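Offside margins in the Clurnon league

gilitz_end
The line was drawn from the shoulder again. Rules say the arm starts at the bottom of the armpit.

XDeng11
Correct law, wrong conclusion. At 50 frames a second a sprinting forward covers almost 15 cm between frames. The kick point matters more.
— Xinyi Deng

gilitz_end
Then no margin under that should overturn a goal.

Yuan_157
Disagree. Keep the line and publish the error with it.

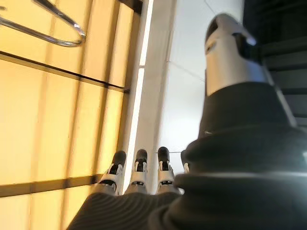 Which touch of the ball counts for the pass, first or last?

XDeng11
First point of contact, except for a keeper's throw, where it is the last.

gilitz_end
Fine, but Gendine's operators were a frame late in January — I still say the goal stood.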